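**Week 3 notes: reading a household survey without being fooled**

The Banisow survey gets quoted every time somebody wants to tell us how Canadians spend their evenings at home. It had 2247 replies, which sounds like plenty. Ask who replied. The forms went out with a hobby catalogue, so people who buy from hobby catalogues are all over it.

Look at question 33 as well: "How often does your family enjoy time together at the table?" Try answering "never" to that. The word "enjoy" has done half the work before you pick up a pen.
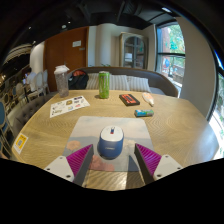

Then there's the follow-up. Only 151 people sent back the second form, and the report still talks about "households" as if nothing had changed. Bleddyn Owen defends this in the Trerkeck reader (p. 44). He says the second group looked much like the first in age and income. Maybe so. I'd want to see the table, and he doesn't print one.

For next class:

- Read Owen, then Tsuji's reply. Tsuji is too kind to him, in my view.
- Rewrite question 33 so that a grumpy person could answer it.
- Bring one survey claim from a newspaper, with the wording of the question if you can find it.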